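# Dull rings on a marble-look counter that won't clean off

Posted in Kitchens and Surfaces by Maeve Moynihan

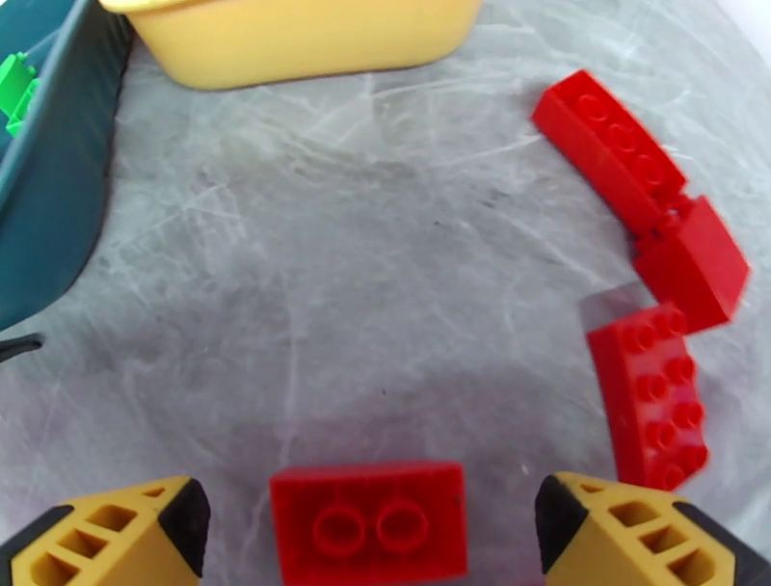

*Gray surface with white veining, brighter toward the upper right.*

I moved into a flat in Celtley in January and the kitchen has a gray counter with white veins. The landlord's paperwork says "stone" and nothing more. There are several dull rings near the sink, each the size of a drinking glass, and they only show when I look across the counter toward the window. From straight overhead I can't find them.

So far I have used dish soap, a baking soda paste left on overnight, and a bathroom spray with citric acid in it. The soap and the paste did nothing. The spray left a dull patch of its own, so I stopped. Two things I need to know: what is the material, and can the rings be taken out without paying for the whole counter to be redone? I was quoted 696 for a full rehone and polish, which is more than I want to spend on a rental.

---

**Arvo Sjöberg**

Stop using the spray. The rings are almost certainly etching and no cleaner will remove them. Marble is mostly calcium carbonate. Acid dissolves a thin layer of it, the polish goes, and the spot scatters light instead of reflecting it. That is why you see it at a low angle and lose it from overhead. A stain is different: it is a color change inside the stone and it shows from any direction.

Confirm the material first. Pick a place that never shows, such as the underside of the front overhang or the raw edge inside the sink cutout. Put one drop of white vinegar on it and watch for a minute.

- Fizzing, then a dull spot once wiped: marble or limestone.
- Weak fizz, only on a scratched spot: probably dolomite.
- No reaction: granite, quartzite, quartz composite or laminate. In that case the rings are residue or a damaged finish, and what follows does not apply.

Your spray result already points to the first one, but a drop of vinegar costs nothing.

If it is polished marble and you can't feel the rings with a fingernail, use a marble polishing powder. These are usually tin oxide or aluminum oxide, sometimes with a mild acid.

1. Wash with pH-neutral soap, rinse, dry.
2. Mask off anything metal nearby.
3. Wet the powder to a thin slurry on the ring.
4. Work it with a damp white felt pad, by hand or on a drill at low speed, for two to three minutes. Keep it wet.
5. Wipe, rinse, dry, and check against the light. Repeat if needed.

If you can feel an edge, the etch is too deep for powder alone. Wet-sand with diamond pads first. I would start at 800 and go up through 1,500 to 3,000 before the powder – skipping a grit leaves scratches that show later. Feather each step wider than the last or you will trade a dull ring for a shallow dish.

A honed (matte) counter needs a honing powder of the matching grade. Polishing powder will leave shiny spots on it.

---

**Kauko Jääskeläinen**

Just seal it. I sealed mine on a Saturday and have had no trouble.

> **Arvo Sjöberg:** A penetrating sealer slows staining. It does not stop acid etching and it won't hide rings that are already there. Seal after the repair.

---

**Luana Bastos**

Agree with Arvo on the method. Since it's a rental, get written permission before you put an abrasive on it, and photograph the rings with the date. Mine in Zistham were there before I moved in and I still had to argue over the deposit.

Try the smallest ring first. A 3 inch felt pad is easier to control than the larger ones.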